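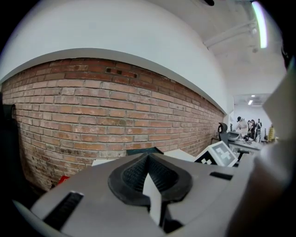 My neighbour reckons a robot open day is just a sales pitch with free biscuits, and after an afternoon at Cekar's place in Jarncombe I'd say she's half right (the biscuits were good!). But I came home keener than I went. A hand-held gripper is a humble sort of thing, and I liked that the staff let us ask rude questions about wages for 85 minutes — more than our council's ever managed. My gripe? Show us the failures too. I'd happily drive back in November for those.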